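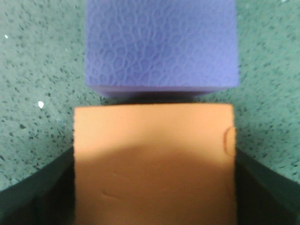 Wrist view: orange block between the fingers, purple block just ahead of it.

Ellery software meeting, Rornesport office
Minutes, March 2025
Chair: Farzana Gazi. Minutes: Chun-yin Liu, again.

1. Previous minutes
Approved after the word "finished" was struck from the paragraph on the planner.

2. Perception
Chun-yin reported on the block segmenter. The labeled wrist set is now 767 images, of which 103 have two blocks close enough to touch or nearly touch. In those, the old model likes to draw one long block with a color change in the middle and give it a confidence score most of us would be embarrassed to put on a résumé.
The retrained model splits them on the thin shadow line between the blocks. Farzana asked what it does when there is no shadow line. Chun-yin said it goes back to its old ways. Agreed to add an edge term using the top-face outline, and to keep the embossed faces in the training set, as the texture currently produces a lot of small imaginary corners.
Action: Chun-yin, edge term on a branch, with a test this time.

3. Grasp planning
Long discussion. The planner still scores each grasp as though the neighboring block did not exist. Finger clearance is checked on the way in and then forgotten on the way out. Farzana proposed carrying the neighbors through as collision objects until the lift is complete. Cost is almost 700 milliseconds per plan on the current machine, which was felt to be a lot of thinking for a piece of foam. Caching the approach half should win most of it back.
Action: Farzana to try the cache and report the real number, whatever it is.

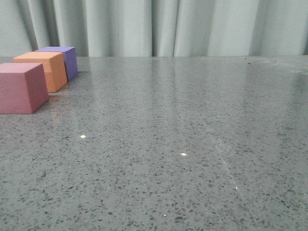 Fixed view: pink, orange and purple blocks at the left end of the counter.

4. Fixed camera and calibration
The polished counter continues to contribute. Reflections near the base of the blocks are getting into the color mask and pulling the estimated base downward. The bright glints come through as very small objects, and the tracker gave one of them an ID and followed it faithfully through 339 consecutive frames. It did not move.
Minimum blob size to go up. Chun-yin would also like partial blocks at the image border marked as partial, so the size estimate stops treating them as a new and smaller product line. No objections.

5. Tooling
The Sotier log viewer now opens both camera streams on one timeline. The clocks still disagree. Farzana prefers hardware sync; Chun-yin prefers anything that can be done by June. Left open.

6. Any other business
Uklow have asked for a date for the integration build. A date will be sent once there is one – see item 3.
Chun-yin asked whether minute-taking could rotate. Deferred to next meeting.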